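Jun 28, 2023. Rewi hand-held gripper kit, on loan from Indusis. D. Sheehan

Second day with the kit. Quoted at 1,200 with one set of fingers, 2,000 with the spare set and a year of support. Delwyn wants an answer before the Cavar quote from May runs out.

- Ran 54 open/close cycles by hand, no sticking.
- Weighed 210 g over the Hondlow unit. Wrist notices after a while.
- Manual skips finger removal. Emailed Indusis.
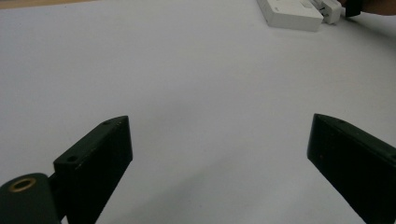
**Category: Hardware / fingers**

Two small holes in the top face of the left finger, one close to the tip. Faint scuffs along its corners. Brass-colored threaded insert in the mount looks fine. Ask whether fingers are sold singly.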